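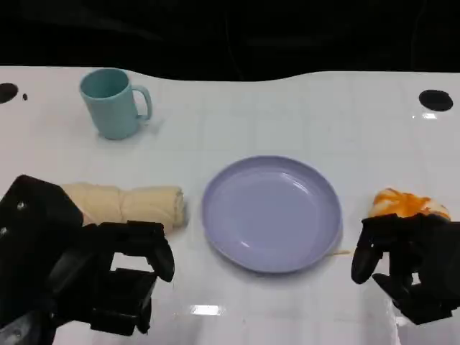
3.2 Erhebung der Demonstrationen

Aufgezeichnet wurde am Tischaufbau Grinine, zwei mehrfingrige Hände, Kopfkamera. Teleoperation durch zwei Personen (Quintero, Llanos), Wechsel nach jedem Block. Pro Block 12 Episoden, danach Objekte neu legen. Startlage frei, aber alles in Reichweite beider Hände. Hintergrund schwarz abgehängt, Beleuchtung von oben, nicht weiter geregelt. Spiegelungen auf der Platte bleiben drin, wurden nicht herausgerechnet.

Aufgabe im Teilsatz Flutum: gerolltes Bündel mit der linken Hand aufnehmen, auf dem Teller ablegen. Rechte Hand bleibt in Bereitschaft und greift nur ein wenn der Teller rutscht. Die übrigen Gegenstände auf dem Tisch sind Ablenker, dürfen nicht berührt werden. Episoden mit Berührung: eigenes Label, kein Ausschluss (siehe 3.4).
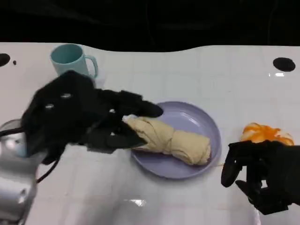 Abb. 2: Linke Hand am Bündel, Bündel auf dem Teller. Sicht der Kopfkamera.

Schwierig vor allem die Verdeckung. Wie in Abb. 2 liegt die Hand teils vor der Tasse, und vom Bündel fehlt dem Modell dann der Teil unter den Fingern. Annotiert wurde deshalb nur der sichtbare Umriss, keine Schätzung des Rests. Erste Fassung der Anleitung (Stand 7/6/19) war hier nicht eindeutig, 9 Episoden mussten neu anotiert werden.

Schnitt der Episoden: Beginn mit erster Fingerbewegung, Ende 2 s nach Öffnen der Hand. Abbrüche seperat abgelegt, für das Training in Abschnitt 4 nicht verwendet. Kraftwerte der Finger liegen vor, aber bisher nur für 8 Blöcke synchronisiert. Rest folgt mit dem Export aus Imby, geplant August.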